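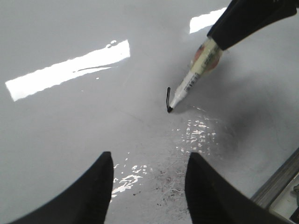 Berkay Ağca wrote to us in May to ask whether the Savura board cleaner was worth its price for a building with more than a few meeting rooms, and whether it would deal with marks left over a holiday period. Both are fair questions, and this review sets out our findings on them.

The Savura is a liquid cleaner for whiteboards and other glossy writing surfaces. It is sold in a 400 ml spray bottle, with a refill pouch offered separately. The maker recommends a folded cloth and advises against paper towels. We used it in 18 rooms over one term, alongside the Rondix foam that the buildings team had bought until then. All the rooms are in daily use for teaching or meetings, and most are cleaned early in the morning, before 8 o'clock.

On fresh writing there is little to choose between the two products. A dry cloth removes most of it in any case, and the spray takes away the grey haze that remains. The difference appears on older marks. Red and green inks left for a fortnight needed two applications of the Savura and a short wait between them. The Rondix foam needed more rubbing and left a film at the edges, which staff then had to wipe again with water. Neither product removed permanent ink in full, and the Savura label does not claim that it will.

The instructions ask the user to leave the liquid on the surface for 35 seconds. Few people will do so in practice. We found that a shorter wait was enough for ordinary cleaning, although older marks did need the full time.

The smell is mild and fades quickly with a window open. Arturo Fontana found it noticeable in the smaller rooms on the north side, where the windows are kept locked, and asked that cleaning there be finished well before the first class. We consider this a reasonable precaution.

The trigger is the weakest part of the product. On 2 of the bottles supplied to us it began to drip before the contents were half used. Altıntaş, the supplier, replaced both without charge, but a sturdier trigger would be welcome. The refill pouch also pours badly, and a small funnel should be kept with the stock.

Scratches are a separate matter. No liquid will mend a worn coating, and boards in that state hold ink however often they are cleaned. The Ullalis building has several such boards, and new ones have been requested.

The Savura is recommended for general use and for boards that are cleaned less often than they should be. Rooms cleaned every day can continue with a dry cloth and water. Orders should be placed through the stores office – refill pouches are listed under a separate code.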